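학과 홈 > 학생 활동 > 팀 프로젝트 보고서 > 작업대 정리 프로젝트

인쇄하기 | 이메일로 보내기

작업대 좀 치우고 삽시다: 공용 작업실 테이블 정리 프로젝트 최종 보고서

우리 팀 주제가 '정리'로 정해졌을 때 솔직히 좀 김이 빠졌다. 옆 팀은 의자를 설계한다는데 우리는 테이블을 치운다니! 그래도 학기 내내 Beromden 작업실에서 살다시피 한 사람이라면 알 거다. 거기 테이블은 뭘 올려놓을 자리가 없다. 누가 쓰다 만 종이컵, 뚜껑 없는 풀, 주인 모를 충전기가 늘 한가득이고, 모형 하나 놓으려면 팔꿈치로 밀어내야 한다.

팀원은 나, Chrysoula Economou, Ibrahim Nwosu 이렇게 셋. 처음에는 규칙을 적은 포스터를 붙일까 했는데, 내가 그런 포스터를 읽는 사람이 아니라서 반대했다(1학년 때 붙은 게 아직도 문 옆에 있는데 무슨 내용인지 모른다). 그래서 일단 물건부터 다 꺼내 놓고 세어 보기로 했다.

첫날 테이블과 그 밑 선반에서 나온 물건이 54개였다. 이 중에서 지난 한 주 동안 누가 쓴 적이 있다고 답한 건 7개뿐. 나머지는 전부 '언젠가 쓸 것 같아서' 놔둔 것들이었다. Chrysoula가 이걸 표로 만들자고 해서 이름, 마지막으로 쓴 사람, 버려도 되는지 세 칸짜리 표를 만들었는데 둘째 칸은 거의 물음표로 채워졌다. 표를 작업실 단체방에 올렸더니 그제야 자기 거라고 나서는 사람들이 생겼고, 며칠 사이에 주인을 찾은 물건이 꽤 됐다. 역시 버린다고 해야 움직인다.

정리 방법은 두 가지를 시험했다. 하나는 우리가 '디버' 방식이라고 부른 것(Diver라는 칸막이 서랍에 종류별로 넣기), 다른 하나는 그냥 상자 하나에 다 넣고 테이블에는 지금 쓰는 것만 남기기. 나는 서랍파였다. 칸마다 이름표도 붙이고 색깔도 맞추고, 보기에는 정말 예뻤다! 그런데 일주일 지나고 열어 보니 '자' 칸에 가위가 있고 '가위' 칸에는 사탕 껍질이 있었다. 마감 전날에 이름표를 읽어 가며 물건을 넣는 사람은 없다는 걸 그때 인정했다. 나도 안 읽었다.

상자 방식은 Ibrahim 아이디어였다. 뭔지 고민하지 말고 일단 상자로 보내고, 필요하면 거기서 꺼내 쓰고, 월말에 남은 건 주인을 찾거나 버린다. 너무 대충 아닌가 싶었는데 해 보니까 치우는 속도가 비교가 안 됐다. 테이블을 끝까지 비우고 닦는 것까지 한 번에 되니까 기분도 좋고.

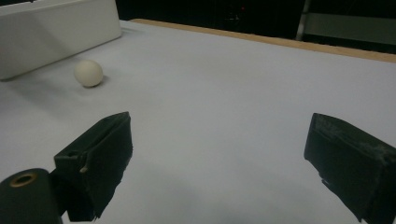

마지막 수정: 12월 / 수정자: Ibrahim Nwosu

흰 상자랑 작은 공 하나만 올라가 있는 회백색 상판을 보고 있으면 같은 작업실이 맞나 싶다. 나는 이 테이블 먼 쪽 가장자리에 밝은 나무색 띠가 있다는 것도 이번에 처음 알았다. 한 학기를 썼는데! 맨날 종이 더미가 그 위를 덮고 있었으니까 볼 일이 없었던 거다.

공 얘기도 해야겠다. 크림색에 가까운 이 동그란 공은 분류가 제일 어려웠던 물건이다. 표에는 그냥 '공'이라고 적혀 있고 비고란은 비었다. Chrysoula는 모형 재료로 보내자고 했고 Ibrahim은 버리자고 했고 나는 귀여우니까 두자고 했다. 10분 넘게 토론하다가 결국 '쓰는 물건'도 '버릴 물건'도 아닌 '보류'라는 칸을 새로 만들었다. 나중에 보니 이 보류 칸이 꽤 쓸모가 있었다. 결정을 못 해서 정리가 통째로 멈추는 일이 줄었기 때문이다. 대신 보류는 한 달까지만.

중간 점검 때 조교님이 상자 방식은 어질러진 걸 상자 안으로 옮긴 것뿐이지 않냐고 물으셨다. 맞는 말이라 좀 찔렸다. 그래서 상자를 하나로 제한하고, 꽉 차면 새 상자를 가져오는 대신 그 자리에서 비우기로 규칙을 바꿨다. 바꾸고 나서는 상자를 여는 게 예전만큼 무섭지 않다. 최종 집계로는 처음 나온 물건 중 46개가 작업실을 떠났다(주인한테 돌아간 것 포함).

돈은 거의 안 들었다. 상자는 복사실에서 얻었고 산 거라고는 2000원짜리 행주 한 묶음이 전부다. Traltis 정리함 세트도 장바구니에 담아 봤는데 서랍 실험을 겪고 나니 굳이 살 마음이 안 들었다.

아쉬운 점도 적어 둔다. 우리가 작업실에 있는 시간에만 상태를 기록해서 밤샘하는 사람들이 어떻게 쓰는지는 잘 모른다. 아침에 가 보면 컵이 늘어나 있는 걸로 짐작할 뿐이다. 그리고 구석의 Matoušek 선반은 손도 못 댔다. 맨 위 칸에 뭐가 있는지 본 팀원이 아직 없다. 다음 학기에 이어서 하는 팀이 있으면 거기부터 해 주면 좋겠다. 우리가 쓰던 표 양식은 작업실 공용 폴더에 그대로 남겨 뒀고, 보류 칸에 있는 것들은 이번 달까지 우리가 책임지고 처리한다. 공은 일단 내가 맡기로 했다.

문의하기 | 저작권 © 작업대 정리 프로젝트 팀 | 맨 위로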